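How to fold a knitted jumper so it keeps its shape

I learned this from my neighbour Inese, who never puts knitwear on a hanger. You need only a bed and three minutes.

1. Lay the jumper flat on the bed and smooth it with your palms. Do not pull on the ribbed parts, they stretch easily.

2. Take the knit by its edge, at a corner if you can, and straighten it before you fold anything. 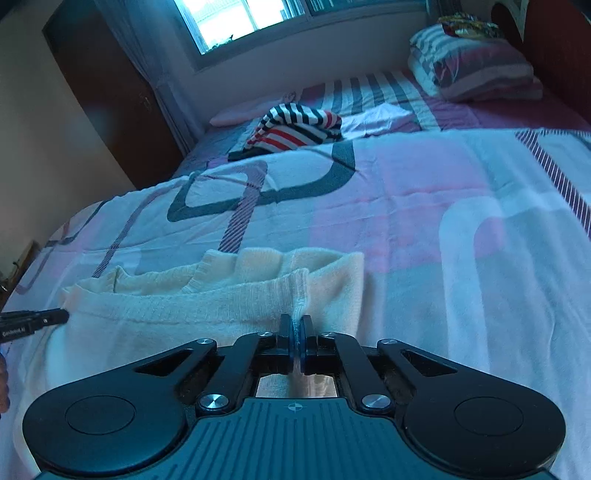
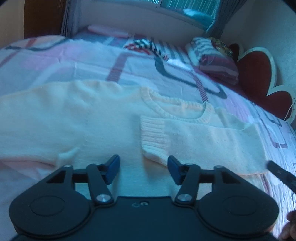

3. Bring one sleeve across the body, then the other. The cuffs should lie flat - a twisted cuff leaves a mark.

4. Fold both sides to the middle, then bring the bottom up to the collar.

Heavy jumpers go at the bottom of the drawer. I put mine away in May, with a small bag of dried lavender on top.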